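La dînette de la ludothèque a changé de table

La dînette était rangée depuis l'hiver dans trois caisses, sous l'étagère des puzzles. Elle est de nouveau sortie, dans la petite salle, sur la table blanche. Les familles qui viennent le mercredi l'ont déjà repérée. Pour les autres, voici ce qui s'y trouve, comment l'emprunter et ce que nous demandons au moment du rangement.
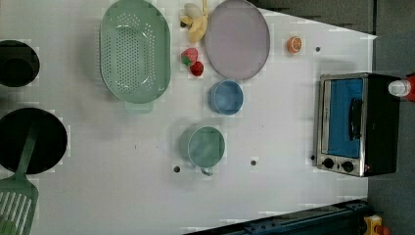
Maximiliano Toledo

L'ancien coin cuisine, avec son four en bois et son évier, est parti à l'antenne de Clirnton. Il prenait beaucoup de place et les enfants passaient plus de temps à ouvrir et fermer la porte du four qu'à préparer quoi que ce soit. Nous avons gardé la vaisselle et les aliments, et nous les posons maintenant à plat. On peut s'installer des deux côtés, ce qui évite les disputes devant l'évier.

Le lot de base est volontairement court. Il y a la grande passoire ovale vert menthe, l'assiette lavande, le petit bol bleu, la tasse verte, et quelques fruits : la banane à moitié épluchée, les deux fraises, la demi-orange. Les poêles noires et la spatule ajourée complètent l'ensemble. Le reste, c'est-à-dire les légumes, les couverts et les boîtes d'œufs, reste dans les caisses et sort sur demande. Quand tout était dehors en même temps, les plus petits vidaient les caisses par terre et s'en allaient. Avec moins d'objets, ils restent plus longtemps et ils rangent plus volontiers.

La passoire est de loin la pièce la plus demandée. Elle sert de passoire, bien sûr, mais aussi de panier, de lit pour les poupées et de casque. Elle vient du fonds Pluvelham, comme l'assiette, et nous n'en avons pas d'autre de cette taille. Merci de ne pas s'asseoir dessus. Le rebord est large mais il n'est pas fait pour cela, et la précédente a fini fendue.

Les fraises posent un autre problème : elles tiennent dans une poche. Il en est déjà parti deux depuis la rentrée, et elles sont revenues toutes les deux, l'une par la poste. Un coup d'œil dans les poches des manteaux avant de partir nous rend service.

Plusieurs parents ont demandé à partir de quel âge la dînette convenait. Les objets de la table sont prévus pour les enfants qui ne mettent plus tout à la bouche. Pour les plus jeunes, nous avons au comptoir une caisse à part avec de grosses pièces en tissu. Elle se lave entièrement en machine et peut être empruntée comme les autres.

Emprunter le lot

Le lot de base peut sortir de la ludothèque pour deux semaines. Il faut être à jour de son adhésion et laisser une caution de 30 euros, par chèque ou en espèces. Il porte le numéro 530 dans le catalogue. La réservation se fait au comptoir ou par téléphone, pas par courriel, car nous ne relevons la boîte qu'une fois par semaine. Pendant qu'il est emprunté, nous mettons sur la table une dînette de remplacement, celle d'Abella, en plastique blanc et rouge, qui a fait l'été dernier toutes les fêtes de quartier et qui est un peu rayée.
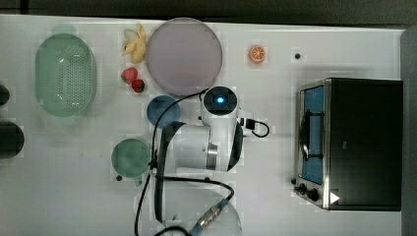

Au retour, nous vérifions le contenu avec vous. Cela prend deux minutes, sauf le samedi en fin de matinée où il y a du monde au comptoir. Si une pièce manque, nous la notons et vous avez jusqu'à la visite suivante pour la retrouver. Une pièce perdue est facturée 5 euros, quelle qu'elle soit. Nous n'encaissons la caution que si le lot entier ne revient pas, et cela ne s'est pas encore produit.

Merci de rendre la vaisselle propre. Un lavage à la main, à l'eau tiède avec un peu de liquide vaisselle, suffit. Évitez le lave-vaisselle pour les fruits, dont la couleur finit par passer. La passoire se rince au jet ; s'il reste de la pâte à modeler dans les trous, une brosse à dents en vient à bout, un cure-dent aussi. Tout doit être bien sec avant d'être remis en caisse, surtout la tasse.

Jouer sur place

Quelques idées pour ceux qui restent dans la petite salle. Le marchand de fruits marche toujours bien, avec la passoire comme panier et un enfant de chaque côté de la table. On peut aussi dresser une assiette, laisser l'autre la regarder, puis tout enlever et lui demander de la refaire. Avec la banane, les fraises et l'orange, c'est déjà assez difficile à quatre ans. Masanobu Matsuda, qui anime l'atelier du jeudi, fait passer les commandes à voix basse d'un bout à l'autre de la salle. Les plats qui arrivent ne correspondent pas souvent à ce qui a été demandé.

On nous a aussi demandé s'il était possible d'apporter un vrai goûter. Oui, mais dans l'entrée, où se trouvent les bancs, et pas sur la table de jeu. Les jouets restent dans la petite salle et les biscuits dans l'entrée.

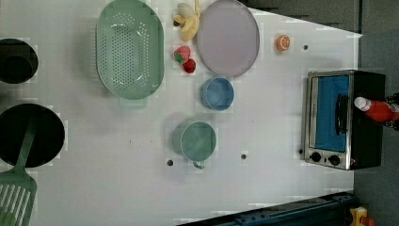

La table de dînette, dans la petite salle : poêles, spatule, passoire et fruits.

Le rangement se fait dix minutes avant la fermeture. Les poêles vont dans la caisse basse, la plus large dessous. La tasse et le bol se rangent dans la passoire, les fruits dans le sac en toile accroché au bout de l'étagère. L'assiette se glisse à la verticale contre le bord de la caisse. Les enfants connaissent l'ordre mieux que nous et corrigent volontiers les adultes qui se trompent.

Nous cherchons par ailleurs de quoi compléter le fonds. Si vous avez chez vous des aliments de dînette dont vous ne vous servez plus, en bon état et sans piles, vous pouvez les déposer au comptoir. Il nous manque surtout du pain, du fromage et des poissons. Nous avons en revanche assez de parts de pizza. Les objets très petits, ceux des maisons de poupée par exemple, ne peuvent pas être acceptés.

La petite salle sera fermée le lundi 18 juin toute la journée pour l'inventaire. La grande salle reste ouverte aux horaires habituels et les retours y seront acceptés. En août, la ludothèque n'ouvre que le matin, et les lots empruntés avant les vacances peuvent être gardés jusqu'à la reprise sans supplément.

Ludothèque Clarnholm, 41, rue des Tanneurs. Réservations au comptoir ou par téléphone, aux heures d'ouverture.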